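Sollulow Work Table, Wide Top
Reviewed 4/11/20 by Janka Ďurica

I didn't want to like this one. The listing calls it "the last table you'll ever buy," and I've owned three of those already. It cost me $255 plus $40 for delivery to Nemville, and for that money I expect a top that stays flat.

So far it does. I laid a straightedge across it the first night and again in January, and I couldn't see daylight under it either time. Fine. The brown finish is another matter. The website says it shrugs off coffee. Mine has a ring from a mug I left out over lunch, and rubbing it with oil made it lighter but didn't get rid of it.

The "tool-free assembly" claim is nonsense. You need a wrench for the legs, and one of my 5 bolts for the crossbar was threaded badly. Customer service sent another, without much of an apology.

What you're paying for is width. My old Corska table was $80 and I was forever moving one thing to make room for another.
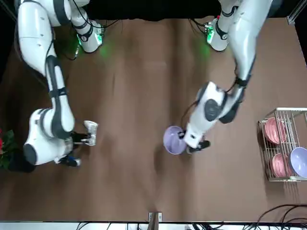 The wide brown top, seen from above.

Would I buy it again? At $255, probably not. Martti Miettinen has the narrower version and likes it more than I like mine, but he keeps a cloth on it. If it goes on sale, and you own coasters, take a look.

3 out of 5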